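Rolling and Drying a Clay Cricket Square
Speaker notes, Masaru Sasaki, Caltidau Cricket Ground
Drerport Turf Meeting, afternoon session

Timing: 20 minutes including questions. If the previous talk runs over, drop the part on grass length and go straight to covers.

Slide 1. Title
Give name and ground. State the scope: preparation of a natural turf pitch for a multi-day match, from first watering to the toss. Outfield and practice nets are outside the scope. So is soil selection, which had its own session this morning.

Slide 2. The problem
Captains complain of low bounce on the first morning and uneven bounce late in the match. Both complaints usually trace back to the same week of work. The surface was rolled when its moisture was wrong, so the top layer was dense and the layer under it was not. Explain that a ball landing on a thin hard crust over softer soil loses pace. When the crust breaks up, the bounce varies from one spot to the next.
Do not show the bounce chart yet. It makes more sense after the moisture slide.

Slide 3. Moisture through the profile
Main slide of the talk. Spend time on it.
Surface moisture is easy to read and tells you little. We take cores at both ends and in the middle, off the line of the stumps, and read them with a Murakami probe at several depths. The readings go in a notebook first and a spreadsheet later. Over the period covered by these slides we logged 199 cores.
Point out the lag between top and bottom. After a heavy soak the top dries first and the lower clay follows days later. Rolling compacts clay best inside a fairly narrow band of moisture. Too wet, and the soil moves sideways ahead of the drum. Too dry, and the drum passes over with no change in density.
Mention that core holes must be plugged with the same clay, tamped in layers. Loose loam in a core hole will show up as a soft spot.

Slide 4. Preparation calendar
We start 7 days before the match.
Soak first, slowly, until the cores are evenly wet. A fast soak runs off the crown and collects at the low side.
Let the surface lose its shine. Begin with the light roller, across the pitch as well as along it.
Move up to the heavy roller as the profile dries. Keep the speed at a slow walk and turn off the playing area.
Cut in stages between rollings. Brush before each cut to lift the lateral growth.
Final rolling the evening before and again on the morning of the match. Then mark the creases.
Someone will ask whether the schedule shifts with the forecast. It does. The order stays the same and the gaps change. In January we ran the same sequence on a trial strip with very slow drying, and the heavy roller did not go on until the end of the period.

Slide 5. Roller weight and speed
The Zakell roller at our ground weighs 3000 pounds with the drum full of water. We run it part full early on and top it up as the clay firms. Weight matters less than most people in this room were taught, provided moisture is right. Speed matters more. A fast pass leaves ripples across the line of travel, and a batter will find them before you do.
Check the drum edges for burrs. Check also that the operator overlaps each pass by half a drum width. Missed strips along the popping crease are common because operators slow down and steer there.

Slide 6. Grass length
(Skip if short of time.)
Live grass draws water out of the profile from below, and this is the only practical way to dry the lower clay evenly. Shaving the pitch early stops that process. We keep more leaf on through the first half of preparation and take it down late. Dead grass left on the surface gives color without root activity and should not be confused with cover.
Visiting captains ask for a dry, bare pitch. Tell them what the cores say and let them work out the consequences.

Slide 7. Covers
Covers keep rain off and also trap vapor. A flat sheet left on overnight in warm weather will bring moisture back to the surface, and the first hour of play will seam more than the preparation would suggest. Raised covers with open ends are better. If only flat sheets are available, lay breathable matting under them and take them off at first light.
Watch the runoff. Water coming off the end of a cover onto the bowler's approach has delayed more starts at our ground than rain on the pitch itself.

Slide 8. Bounce results
Now show the bounce chart. Horizontal axis is day of match, vertical axis is rebound height of a dropped ball. Upper line is from pitches rolled inside the moisture band, lower line from those rolled by calendar only. Read the axes out loud, the labels are small.
Limits: one ground, one clay, one roller. The drop test measures vertical rebound and does not measure pace off the pitch. Friction is not covered. Say so before someone else does.

Slide 9. Recommendations
Core before every change of roller weight.
Record the reading, the weather, the roller load and the operator.
Delay rolling when the profile is uneven, even if the top looks ready.
Repair foot marks the same evening with damp clay and a hand tamper. Dry clay will not bond.

Slide 10. Questions
Likely question: cross rolling on a crowned square. Answer is light roller only, early only, and check levels with a straightedge afterward.
Likely question: wetting agents. We have no data on these.
The core log sheet is available as a blank form, ask at the desk.
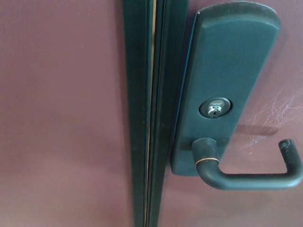
Page last changed: 6 September 2019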